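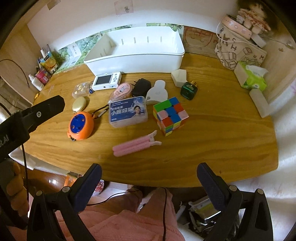 Desk clear-out in the study rooms, and the small-items bin

The desks in the study rooms at Lūse House are due to be cleared by 11th July, when the floors are sanded and the furniture goes into the hall. Everyone who has a regular desk has had a note about it. This item repeats the main points and adds a few that came up after the note went out.

Each desk gets one white plastic bin. It goes at the back of the desk, against the wall, and small loose items go into it. Small means anything that would roll or slide when the desk is carried. Larger things such as fabric bags, pencil cases and boxes go home with their owners or onto the shelves in the Bronau room. Please don't stack them on top of the bin. The rims are rolled and nothing sits flat on them.

Reet Priedītis cleared her own desk first to see how long it would take. She spread the small things out on the desktop before putting any of them away, and she suggests others do the same. Hers took 27 minutes, including wiping down the wood. Most of that went on deciding what to keep. Her advice is to leave the bin empty until the sorting is done, or you end up tipping it out again.

Bottles need some care. Squeeze bottles and anything else with a narrow cap should be closed tightly and kept upright, and not put in the bin with paper or fabric. Last November a bottle of glue leaked in a drawer and two sketchbooks were lost. Tissues can stay out until the last day. There is a shelf for them by the door.

Cables should be unplugged, coiled and tied. Normunds Grīnberga has a bag of ties in the office. Put your name on each cable with a bit of tape, including the thin white ones, which all look the same once they are in a pile. We had six left over after the last move and four of them are still in the office.

Wall decorations are a separate matter. Paper notes and pictures can be taken down and put in an envelope with your desk number on it. The patterned covering along the bottom of the wall can stay where it is, as the sanding stops at the baseboard – the contractor, Prolow, has confirmed this. If you have put up your own tape, please remove it slowly. The pale paint in the study rooms comes off easily and there is no money for repainting this year.

Cardboard panels and dividers can be folded flat and slid behind the cabinet in the hall. Write your desk number on the plain side. Drawings on the other side are fine, and we won't throw any panel out without asking.

The bins came from Etitz, who let us have 69 of them at a lower price. The total was roughly 300 euros with delivery. They are ours to keep, and after the move they can stay on the desks for anyone who finds them useful. Maarja Urbonaitė would like the spare ones for the craft cupboard, so please return yours to her if you don't want it.

Piret Sepp asked whether the desks themselves will be treated. They won't. The tops only need a damp cloth and then a dry one, and the rounded front edge should be wiped along the grain. No spray polish, please – it left white marks on two desks last time.

Labels and envelopes are in the tray outside the office. Questions about shelf space go to Povilas Koppel, who is drawing up the list for the Bronau room. Desks with no name on the list will be packed by whoever is free that morning.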